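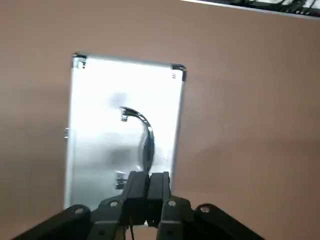
## The aluminum case is back, and it's ready to borrow

Good news for everyone who has been asking since October: the silver case has come home to the Flutcombe lending shelf! Aurélien Maillard had it over the fall for his harmonica repair tools, and he returned it on the very day he said he would, with the inside vacuumed and a new sheet of foam cut for the bottom.

If you haven't used it before, you're in for a treat. It's a proper hard case with a bright metal lid, chunky guards on the corners and a curved handle set right on the lid, so you carry it flat like a tray. I love this about it. Cases with the handle on the side tip everything into one end the moment you pick them up, and then you spend your first ten minutes at the other end sorting drill bits out of the paintbrushes. With this one you can lay out your things in the order you'll want them, walk over to a neighbor's place, open the lid and start.

Lorena Retamal took it to the Murneck craft fair with her whole bookbinding kit inside (bone folders, awls, the waxed thread, a small jar of paste in a zip bag) and had it set up on her table before the people next to her had found their tablecloth. She liked it so much that she wrote us a page of packing notes, which now live in the shelf binder. The short version:

- Heavy things go in the middle, under the handle. The case hangs level and your wrist will thank you.
- Put a folded dish towel over the top layer before you close the lid. It stops the rattling, and you have a towel when you get there.
- Anything liquid gets its own bag, even if the cap is good. Even if it's brand new!
- Close the lid with both hands and check that it's shut all the way before you lift.

Cuiping Zeng adds that small screws do very well in old mint tins, two side by side with a rubber band around each. She has left a stack of empty tins next to the binder, so help yourself.

### Looking after the shine

Metal like this shows every fingerprint, and I know some of you have been bringing out the scouring pads. Please don't. A soft cloth with warm water and one drop of dish soap does the job beautifully, then a dry cloth straight after, going the long way of the lid. The rim collects dust in the inside corner, and a cotton swab gets in there nicely. Skip the glass cleaner, and please peel off any tape or name stickers the same day, while they still come away clean. If you want your name on it for a fair, tie a luggage tag to the handle.

Xiaoqing Su asked whether we could paint the lid. We talked it over and we'd like to leave it silver, but her idea for a painted cloth sleeve to slip over it is wonderful and she's already drawing up a pattern. If you have heavy canvas to spare, she'd be delighted to hear from you.

### How to borrow it

Write your name and dates on the card in the front of the binder. Loans run up to 30 days, and if there's no one after you, just sign for another 30. There's no charge and no deposit. Empty it completely before it comes back, please (Aurélien found 2 of somebody's sewing needles in the old foam, point up).

Jingyi Meng has it first, for moving her seed packets over to the Torneck greenhouse. After that the card is wide open, so if you have a fair, a class or a long overdue repair job coming up, go and put your name down!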